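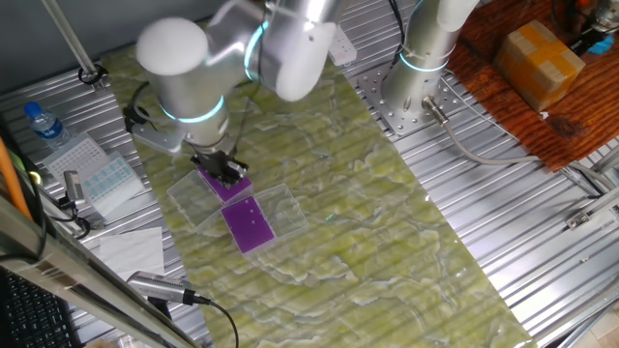 October 16, 2026

Dye bench, second madder trial

Started the morning by lifting the lid on the madder pot, which has been sitting since yesterday evening, and the smell was much better than last time, more like damp hay and less like a pond. Fotini had told me to leave the roots alone overnight in plain water before any heat went near them, and I'm glad I listened for once. The liquid was already a good brick color before I had even lit the ring.

Recap for anyone picking this up after me. We are trying to get a red on the Hastulau wool that doesn't slide off into orange, which is what happened to all of the January skeins. Those are still hanging by the window, and they're lovely in their way (Constanza has claimed two of them for a hat), but they are orange, and the order is for red.

Weighed out 300 grams of dry yarn, scoured and mordanted with alum earlier in the week and kept damp in the lidded tub. Chopped madder at the same weight as the yarn, from the Shao sack, which is the older of the two and has been open for longer than I'd like. I meant to use the new sack but Santino had it at the back behind the indigo things and I didn't want to shift all of that on my own.

Added chalk this time, a level spoonful stirred into a cup of warm water first so it wouldn't clump. Our tap water is very soft and Holger has been saying since spring that this is our whole trouble. I was doubtful, and I'm writing it down here so he can enjoy it later.

Heat went on low and I stayed with the pot, which meant a good long while on the stool with my tea and the old dye book. The thing with madder is that it goes brown on you if it gets too hot, and our ring has a mind of its own at the bottom end of the dial. I turned it off altogether 3 times to let things settle and then lit it again. The thermometer with the cracked case reads high, so please use the other one, the long one with string on the handle. Trinidad checked them side by side in ice water and wrote the difference on the wall by the sink.

Yarn went in wetted out, all the skeins tied loosely with cotton. I turned them with the long spoon every so often and otherwise tried to keep my hands off. After the first hour there was a clear warm red on the outer loops and something paler under the ties, so I went round and loosened every one of them – next time tie looser still, in a big figure eight, and don't pull.

Heat off after lunch, and everything left in the pot to cool down by itself. Took out one skein early to have something to compare. Rinsed it in lukewarm water until it ran nearly clear, and then hung it in the shade beside the January ones. Wet, it is a proper red, a shade toward brick. It will dry lighter, of course, and I have been fooled by wet wool before, so I'm not telling the customer anything yet!

Card number for this batch is 347. I've put a snippet of undyed yarn on the card as well, and there's room for the dry sample next to it.

Still to do: the rest of the skeins come out tomorrow morning. Don't throw away the bath, there is plenty left in it and I'd like to see what a second round gives on the thinner yarn, maybe a coral. Somebody please order alum, the jar is down to the last scrapings. And the blue bucket leaks at the seam again, so it's only good for carrying dry things now – I've tied a rag on the handle so we all remember.

Fotini is stopping by at 11 tomorrow to look at the color in daylight.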